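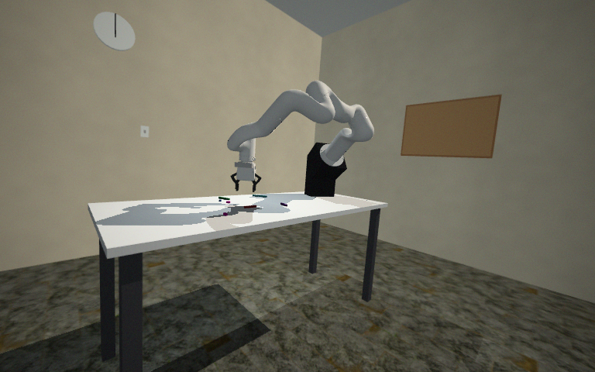 그리퍼 비교하다가 일주일째 같은 데서 막혀서 글 올려요. 지금 시뮬에서 두 손가락짜리 평행 그리퍼 두 종류를 번갈아 끼워보고 있거든요. 하나는 Serkik 거, 하나는 Idia 거 모델 파일이고 팔이랑 제어기는 똑같이 두고 그리퍼만 바꿉니다. 과제는 단순해요. 상판에 흩어진 가는 막대랑 조그만 블록을 위에서 수직으로 내려가서 집기. 근데 보라색 블록처럼 짧고 뭉툭한 건 둘 다 잘 집는데, 청록색 가는 막대처럼 바닥에 딱 붙은 것만 만나면 Serkik 쪽이 자꾸 미끄러뜨려요ㅠㅠ 블록은 200번 돌려서 실패가 8번인데 막대는 반도 못 집습니다. 마찰계수 올려봤고, 닫는 속도도 줄여봤고, 손가락 끝 메쉬도 다시 뽑아봤어요. 혹시 비슷한 거 해보신 분?

작성자: 막대줍는사람 | Jun 3, 2020

---

관절여섯개
충돌 메쉬 뭐 쓰세요? 볼록 껍질로 단순화하면 손가락 끝이 안쪽으로 꺾인 모양이 다 메워져 버려요. 그럼 가는 물체는 옆으로 밀려나죠. 저도 2월에 똑같은 걸로 고생했습니다.

막대줍는사람 (글쓴이)
앗 볼록 껍질 맞아요. 근데 Idia 것도 같은 방식으로 뽑았는데 그건 멀쩡하거든요? 그래서 메쉬는 아니겠거니 했는데...

관절여섯개
Idia는 손가락이 곧은 편이라 메워질 데가 별로 없을걸요. 손가락 하나를 조각 몇 개로 쪼개서 다시 해보세요.

납땜왕초보
저는 생각이 좀 달라요. 시뮬에서 그리퍼 비교하는 거 자체가 별 의미가 없다고 봅니다. 가는 물체 접촉은 어느 엔진이든 좀 엉터리예요. 시간 간격만 바꿔도 순위가 뒤집히는데 그걸로 뭘 사겠다는 건지... 저라면 중고라도 실물 하나 구해서 볼펜 심 집어보겠습니다.

막대줍는사람 (글쓴이)
아니 저도 실물 있으면 실물로 하죠ㅋㅋ 예산이 그리퍼 딱 하나 값이라 미리 걸러보는 거예요. 순위까지는 안 바라고 "이건 절대 안 되겠다"만 알아도 저한텐 큰 도움이에요.

Gholamreza Zamani
납땜왕초보님 말씀도 반은 맞는데 의미가 없다는 건 과해요. 저희는 Brendar 팔에 붙일 그리퍼 고를 때 시뮬에서 먼저 돌렸고, 손가락 벌어지는 폭이랑 접근 각도 문제는 실물에서도 그대로 나왔습니다. 안 맞았던 건 미끄러짐이었어요. 그러니까 형상 문제는 시뮬을 믿고 마찰 문제는 믿지 마세요. 그리고 하강 높이 확인해 보셨나요? 끝이 상판에서 조금만 떠 있어도 가는 막대는 위쪽만 스치고 끝납니다.

막대줍는사람 (글쓴이)
하강 높이요... 그건 두 그리퍼에 같은 값 넣었어요. 설마 손가락 길이가 달라서?

Gholamreza Zamani
네, 그거 의심됩니다. 손목 기준 말고 손가락 끝 기준으로 다시 잡으세요. 제어기에서 툴 오프셋을 그리퍼마다 따로 넣어야 해요.

납땜왕초보
과하다고 하시니 한마디만 더. 미끄러짐이 안 맞으면 지금 글쓴이가 보는 실패가 바로 그 미끄러짐이잖아요. 저는 여전히 실물파입니다.

관절여섯개
그것도 일리는 있는데 일단 오프셋부터 고치고 싸웁시다ㅋㅋ

막대줍는사람 (글쓴이)
중간 보고요! 오프셋 따로 넣고 손가락 메쉬도 쪼개서 다시 돌렸어요. 이번엔 둘 다 합쳐서 518번 시도. Serkik 막대 실패가 14번으로 뚝 떨어졌습니다. 와 진짜 일주일 뭐 한 거죠 저... 한꺼번에 고쳐서 뭐가 범인인지는 아직 몰라요. 하나씩 되돌려 보는 건 오늘 밤에 걸어놓고 자려고요.

카메라는덤
오 저 이거 궁금했어요. 혹시 물체 위치는 시뮬에서 바로 읽어오시는 건가요, 아니면 가상 카메라로 잡으시나요? 카메라로 하면 팔 그림자 걸친 막대는 어두운 색일수록 검출이 잘 안 되던데요. 저는 그림자 끄고 돌렸다가 나중에 후회했습니다.

막대줍는사람 (글쓴이)
지금은 그냥 좌표 바로 읽어요. 카메라는 그다음 단계ㅎㅎ 근데 그림자가 상판에 넓게 깔리긴 해요. 자줏빛 도는 어두운 막대 같은 건 고생할 것 같네요. 켜둔 채로 해볼게요.

---

댓글

Gholamreza Nikzad: 저도 Ansari 제어기로 같은 실수 했습니다. 툴 오프셋은 그리퍼 바꿀 때마다 초기화되니까 꼭 다시 확인하세요.

집게손: 되돌려 본 결과도 올려주세요. 메쉬에 한 표 겁니다.

밤샘학부생: 메쉬 쪼갤 때 뭘로 하셨는지 알려주실 수 있나요? 저는 조각이 너무 많이 나와서 엄청 느려져요.

문의하기 | 이용약관 | © 2020 게시글의 저작권은 작성자에게 있습니다 | 맨 위로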